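Woodworking & Small Shop Forum > Toys, Games and Kids' Projects
Thread: Finishing a maple play board for shape blocks, and should it have a rim?

tonantzin_nava
Posted September 1, 2018

Hello everyone, I've been reading along since June and have finally worked up the nerve to post. I'm making a play board for my nephew, who turns four soon and who is completely devoted to his shape blocks (he sleeps with one of them, a star, and no, my sister can't talk him out of it). They're plastic blocks, cubes and cylinders and stars, and he likes to set them out on something flat and move them from one place to another for what feels like half the afternoon. On the carpet they tip over and he gets very upset, so I thought a nice wooden board he could keep on the floor or on the coffee table would be a good first real project for me.

I bought a maple panel from the offcut rack at Lozano, already glued up and pretty flat. My questions are about the finish and about the edge. My brother-in-law says it has to have a rim all the way around or the blocks will end up under the couch. I like the look of a plain board with the edge eased over. I'd love to hear what people with actual children in the house have done!

flakport_dad
Reply 1

Welcome in! Lovely project. I'm on the side of your brother-in-law, I'm afraid. I made one for my two girls without a rim and I spent that whole winter fishing cylinders out from behind the radiator. The cubes stay put just fine, it's anything with a round side that goes traveling once it gets knocked over. A little strip of quarter-round glued along the edge takes you an evening and saves your knees.

For finish I used plain mineral oil, and I put more on whenever it starts to look thirsty.

Brisa Cuevas
Reply 2

Oh, I have to disagree about the rim, and I say that with love, because flakport_dad has talked me out of plenty of bad ideas over the years. A rim makes it a tray. Little kids slide things, they don't always lift them, and a child who wants to push a block off the board and onto the rug is going to be stopped by that strip every single time. I ran a playroom for a good long while and the rimmed boards were the ones left in the cupboard. Crumbs collect in the corner too, and so does modeling clay, and you will never get it all out.

What I'd do is plane a nice bevel along the edges so there's nothing sharp to bump a chin on, and leave it at that. I have one that gets used on top of a blue pegboard table, and it's been a very happy arrangement.

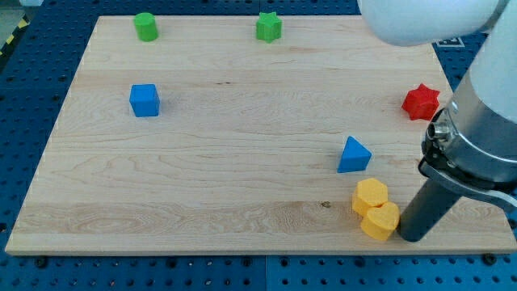

The pale wooden board with some of the shape blocks out on it.

I know the star shapes look fussy next to a cube, but they're the ones everybody reaches for first. And having the same star in green and in red gives you a whole second game, because you can sort by color one day and by shape the next. If your nephew's set has any doubles like that, hang on to them!

tonantzin_nava
Reply 3

Brisa, thank you, that's just the look I had in my head. The grain on yours is so pretty, I love those faint darker streaks. Mine has a knot near one corner that I was thinking of cutting away, and now I believe I'll leave it. What did you put on the wood? And do the blocks leave any color behind? His are very bright and I worry about pale maple.

Brisa Cuevas
Reply 4

Keep the knot! If it's tight and you can't catch a fingernail in it, it's only decoration. Mine has a coat of shellac and then paste wax, both rubbed down until my arm gave out. As for color, I've had no trouble from molded plastic. Painted wooden blocks are another story, I had a red set from a yard sale that left little smears all over a birch shelf, and I'm still a bit sore about that.

isauro_b
Reply 5

Chiming in on the finish, as I seem to do in every one of these threads (sorry, all). I wouldn't put mineral oil on a board that isn't going near food. It never dries, so it picks up dust and carpet fuzz, and with pale maple it goes gray on you in no time. Shellac is fine and so is a water-based clear coat, which will keep the wood the lightest of anything. I've been happy with the Moditska satin. Two coats, sand with 320 in between, and leave it alone for a few days before the little fellow gets hold of it.

On the rim I'm with Brisa, though I'd put felt or thin cork underneath. Maple on a coffee table makes a racket, and a board that slides around is no fun for building.

flakport_dad
Reply 6

Well, I'll stand by my oil, my girls' board has been around for years and it's only gray in the spots where they left a wet cup. But I do take the point about fuzz. And Brisa, I'll give you the modeling clay, I had to get ours out with a toothpick.

Could we settle on a rim along one side, the side that faces the radiator?

Driss Gaber
Reply 7

I built that very thing, a rim along the back only, and it worked out nicely. Kids sit at the front and push away from themselves, so the back is where the blocks go over. I made mine 18 inches deep, and looking back that was too much for a small child, my son had to lie on his stomach across the board to get at the far corners and took everything down with him. Measure your nephew's reach before you cut anything, Tonantzin. Have him sit on the floor and stretch, he'll think it's a game.

Also a word about glued-up panels, please do finish the underside as well as the top. I skipped it on my first one and it cupped enough to rock.

tonantzin_nava
Reply 8

You are all so kind, and I'm writing everything down. I measured his reach this afternoon with a cookie at the far end as a target, and I'll be trimming the panel down quite a bit. So the plan is a bevel on the front and both sides, the water-based finish top and bottom, and cork underneath. I'm still dithering over a back strip. My brother-in-law has read this thread over my shoulder and considers himself the winner.

Driss, did you glue your strip or screw it?

Driss Gaber
Reply 9

Glued, with two dowels so it wouldn't creep while the clamps were on. If you're unsure, leave the glue out and only dowel it, then you can pull it off again if he doesn't care for it.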